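# Keeping a Bowl of Artificial Fruit Looking Good

Artificial fruit gets dusty, slides around, and ends up in a heap with the grapes on the bottom. Most of the trouble comes from the order the pieces go in. The notes below cover filling a bowl, cleaning the pieces, and sharing a table with pens and markers, which is how most of us live with a fruit bowl anyway.

## Start with the heavy shapes

Take everything out and set the bowl where it's going to stay. Moving a full bowl shifts the fruit, and you'll be doing the job twice. Put the large single pieces in first: avocado, lemon, anything round. Lay long pieces on a slant against the side so the rim holds them up. Keep the grapes out until the end.

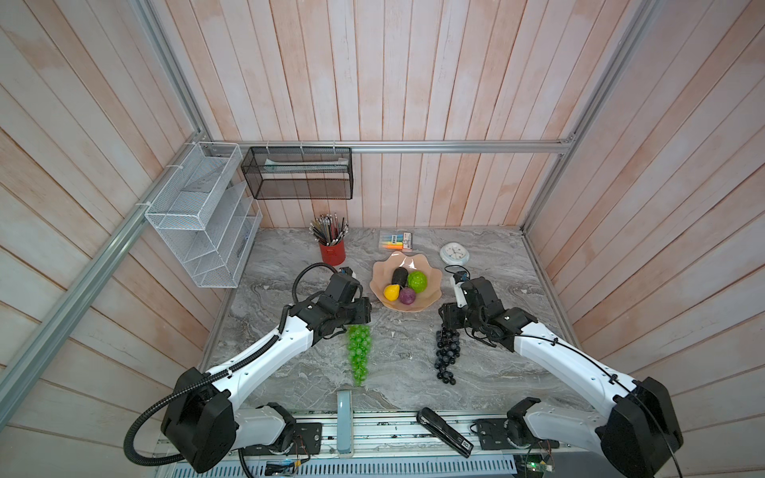
Can I put the grapes in first to fill the bottom of the bowl?

You can, but it wastes them. Grapes under other fruit get pressed flat and the stems bend, and a bunch with a bent stem never hangs right again. If the bowl is deep and you need to raise the fruit, use a folded dish towel or a ball of tissue paper at the bottom.

Once the single pieces are steady, add the grapes one bunch at a time. Hold each bunch near the top, by the stem if it's a sturdy one, and lower it so the narrow end lands where you want it. Let go slowly. Light and dark bunches look better on opposite sides, with the other colors between them. A bunch can hang over the rim a little - with a wavy rim, let it fall through one of the dips and it will stay put.

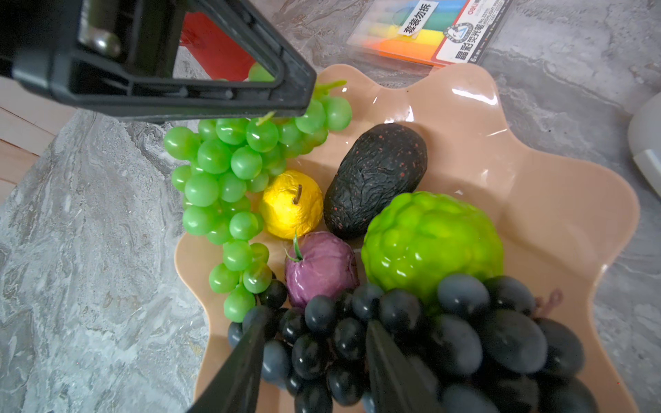 Timdale, 9th November

I've had a few letters on cleaning, so I'm adding that part now, before people bring out their bowls for December.

Dust is the main problem, and it collects in the rough skins and between the berries. For smooth pieces like lemons and plums, a damp cloth is enough. For bumpy skins, use a dry, soft brush first and a damp one second. A clean makeup brush or an old soft toothbrush will do.

Grapes take longer:

- Fill a basin with lukewarm water and one drop of dish soap.
- Hold the bunch by the stem and swish it gently. Don't scrub.
- Rinse in plain water.
- Hang it from a hook or clothespin until fully dry, overnight if you can.

Test one berry before you wash the whole bunch, in case the color runs. Don't soak anything made of foam or paper, or anything with a foil finish. Those get a dry brush only.

If a berry comes off, push it back onto its peg. If it won't stay, put a dot of clear craft glue on the peg, and leave the bunch lying down until the glue sets. Keep spare berries in a small jar.

While the fruit dries, wash the bowl. Scalloped rims hold a line of grime in the folds, and a cotton swab gets it out. Dry the outside and the base well, or the bowl will leave a ring on stone.

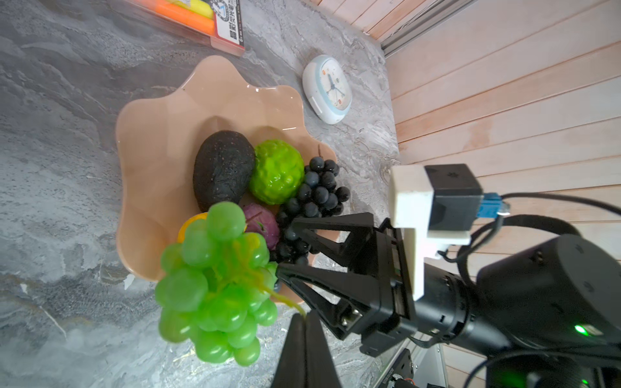

Stone tabletops need some care too. Wipe up water right away and keep vinegar and lemon cleaners off marble. A plain damp cloth followed by a dry one is all it takes. If the bowl slides, stick three clear felt or rubber dots to the base. I get mine from Meireles, but any hardware store has them.

## When the table is also a desk

Give the pens and pencils one upright cup and keep it at the back, behind the bowl. Markers can stay in their package and lie flat next to the cup. That leaves the front of the table open for working, and you won't knock the fruit every time you reach for a pencil.

When you need the whole table, take the fruit out in the opposite order from the way it went in. Grapes come off first, then the round pieces. Set them in a row on the table in that order, and refilling is just a matter of working back along the row.
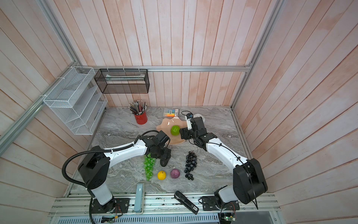

Rasa Vītola writes that she does it differently: she leaves the round fruit in the bowl all year and only swaps the grapes, green for spring and dark for winter. She stores the bunch she isn't using in a shoebox with tissue paper under it, and says hers have kept their shape well that way.

A shoebox works fine. Keep it out of the attic if yours gets hot, as soft plastic can turn sticky. Don't stack anything on the lid, and write the color on the end of the box.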